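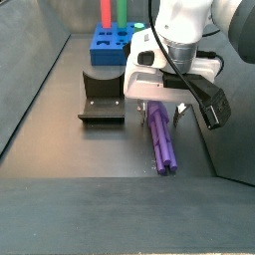
A robot arm at work over a purple object at the Bortolotti site.

8/29/18 - Bultance has approved the purchase of six robot arms for its Bortolotti site, to be supplied by Clostier under a single contract. The order includes grippers, enclosures and spare cables. Delivery is scheduled to begin in March. 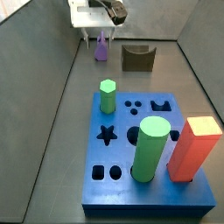
The contract also provides 40 hours of operator training. Service and replacement parts will be charged to the Pledov equipment budget, which was set in the spring. Bultance will review maintenance costs after the first year before deciding on any further units.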